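Subject: Re: [corridor-list] Rimo Street rezoning, what phase are we in?
List: Inner East Planning Discussion

On the list this morning it was written:

> I've read the draft precinct plan twice and still can't tell whether
> Rimo Street is meant to be a centre or a corridor. The maps say one
> thing and the height table says another. Also, where does the figure
> of 2,686 new dwellings come from? Is that on top of what's been
> approved already, or does it include it? And does anyone remember
> what was promised last time for the old tramway land?

I'll take these in order, with the last one first as it explains a fair bit of the rest.

The tramway land

The 4 blocks between the depot and Suksawat Lane were set aside for a linear park when the trams stopped running. That was in the plan before last. The council of the day bought two of the blocks, grassed them, and put in the path that people still use to get to the station. The other two were leased as storage yards and stayed that way. The next plan kept the park on the map but dropped the line in the budget that would have paid for it. The current draft shows the yards as "future open space (indicative)", and I would read "indicative" as meaning no money has been put aside.

So the promise was made in writing, it was never formally withdrawn, and it was half kept. If you make a submission, quote the earlier plan by its page number. General statements about what the neighbourhood was told tend to get one line in the officers' summary.

The dwelling number

My reading is that 2,686 is the total for the whole precinct over the life of the plan, including sites that already have a permit but haven't started. The table in the appendix has a column for "committed" and the total only adds up if you leave it in. The main report never says so. I've asked the planning desk to confirm and will post the reply when I get one.

It matters because the traffic study and the open space study both use the number. The traffic study treats it as new growth on top of existing permits, which would count those sites twice. The open space study seems to leave them out.

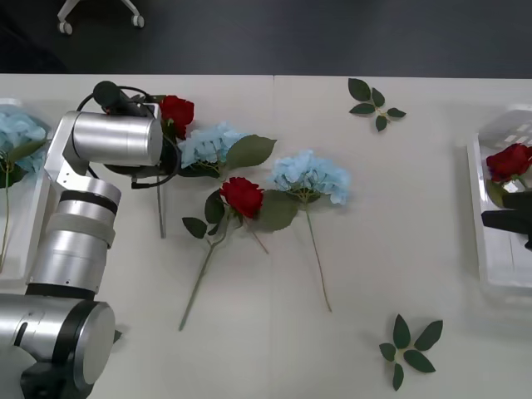 Centre or corridor

The maps show Rimo Street as a corridor, with the centre at the Gurance Road end near the station. The height table allows 5 storeys along the full length, the same as the centre, with a setback above the third level. Under the old controls the middle section was limited to 3.

I think what has happened is that the maps were carried over from the discussion paper and the table was rewritten later. In a dispute the table would probably win, being part of the schedule, while the maps are only in the background report. Anyone living behind the shops on the south side should look at the table and ignore the coloured plans.

For what it's worth, I don't mind the extra height near the station. My objection is to the middle section, where the lots are shallow and the rear laneway is too narrow for a garbage truck. The draft says laneway widening will be "encouraged". It was encouraged last time too, and one owner did it.

Submissions

They close in August at 5 pm on the final day, and the online form does not save drafts. Write it somewhere else and paste it in. You can also hand a paper copy in at the Jellomness library branch, but ask them to stamp it.

I have scans of both earlier plans, apart from the drainage appendix, which I never had. Email me off list if you want them, as the files are too big to attach.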